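Gruddale Laundry Set: living room, hanging clothes

Summary
Gruddale covers one household chore in a home living room: clothes on hangers and a drying rack. Release 2 holds 2,180 clips, of which 1,639 have text notes. Clips without notes are kept in the same folders and have an empty notes field.

Room and items
The room has a sofa, a tiled floor, a long low cabinet and a chrome drying rack. Laundry is placed in a bucket on a stool. Hangers are plastic and of mixed colors. Plush toys and other household items were left where they were and have no labels of their own.

Sample stills
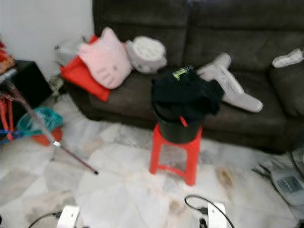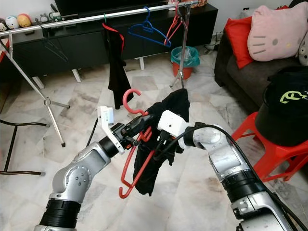 Stills from the Gruddale living room. First: bucket with a black garment, on the red stool. Second: black garment on a red hanger, drying rack behind.

Notes format
One line per clip: garment type, garment color, hanger color, free text. Use "unknown" when a garment is too bunched up to name. Do not guess from a neighboring clip. Color names come from the list in colors.txt.

Known issues
- Some stills have motion blur.
- Dark garments against the black cabinet are hard to outline.
- "Stool" and "stand" are both used in the older notes for the same item.

Contacts
Notes and color list: Yi-chun Tseng
Files and releases: Po-yen Kwan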